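Who Plugs It In? Automating Cable Work at a Small Hosting Company

Final project report, Work and Technology seminar
Submitted 12/15/18

For my project I looked at what happens to people's jobs when a company starts using a robot arm to do some of its network cabling. The company is Clemadon, a hosting firm with a main building in Tastholm. I visited in July and again during the fall term, interviewed 6 technicians, and read the shift notes they agreed to share with me.

Patching is the part of the job being automated. A technician gets a ticket, finds the rack, finds the port, and pushes a plug in until it clicks. Then the change gets written down. It is simple work, but a wrong port can take a customer offline, and the tickets come in at all hours. In a busy month the Tastholm site handles 800 of them.

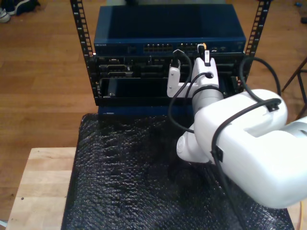 Reading time: 4 minutes

The system Clemadon is trying out is called Plornard. It has an arm, a two-finger gripper and software that takes its instructions from the same ticket list the technicians use. Before any of it goes near customer equipment, it is tried on a small practice rack with a switch in it. The hard part is lining the plug up with the port. A person does this by feel and barely thinks about it. The arm has to get the angle right, and if the plug is tilted in the fingers it will press against the edge of the opening.

I had expected the technicians to talk mostly about losing their jobs. Two of them did bring it up. The others talked about the night shift. Under the old schedule each person worked one week of nights out of every six, and a lot of that time went to waiting for patch tickets. If the arm can take those, the company says it will cut the night crew from two people to one. Some thought this was good because they would work fewer nights. Others did not like the idea of being alone in the building. Both of these came up in the same interview more than once.

Training is another change. New hires at Clemadon have always started on patching. It is how they learn where things are and how the labels work, and it gives them something useful to do while they pick up the rest. One technician told me he learned the whole building in his first 135 tickets. If those tickets go to a machine, the new people will need some other way in. When I asked the operations office about this, I was told a plan was being written. I did not get to see it.
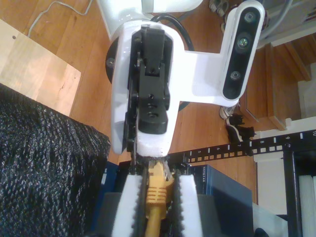 There is also new work that did not exist before. Somebody has to set up each trial, watch it, stop it when needed, and write up what went wrong. The technicians call this "minding." At the start it was shared out by whoever was free, and it did not appear on anyone's job description or pay grade. By my second visit it had become a regular assignment with its own line on the schedule, but the pay was the same. Three people said they liked minding because it was something different. One said it was more tiring than patching, since you have to pay attention the whole time and your hands have nothing to do.

I went through 47 write-ups from the trials. Most of the problems in them were about picking up the cable and holding it straight, and fewer were about the port itself. The technicians had written many of the suggested fixes, including changes to the finger pads and to how a cable is laid out before the pickup. I think this matters for the question of skill. What they know about cables is going into the system, and at the moment there is no rule at Clemadon about credit for it.

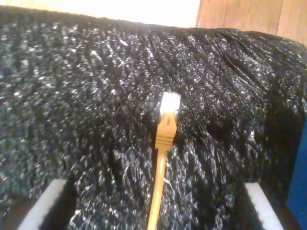 Vasilakis put it differently, saying that he did not care about credit and would settle for being asked before the schedule changed, because the last two changes were posted on the wall and that was how everyone found out. He added that he would be glad to never patch a cable again if the hours were spent on repairs.

I heard the point about being asked from four of the six people I interviewed, and it is the finding I am most sure of. My sample was small and all from one site. Conall Coughlan read my first draft and pointed out that I had no interviews with managers above the shift level, and that is a gap in the report. I wrote to two of them and did not hear back in time.

Recommendations

Clemadon should put minding in the written job description and decide what it pays. The training plan for new hires should be finished before patch tickets are moved over. Changes to the night crew should be discussed with the technicians while they can still be changed.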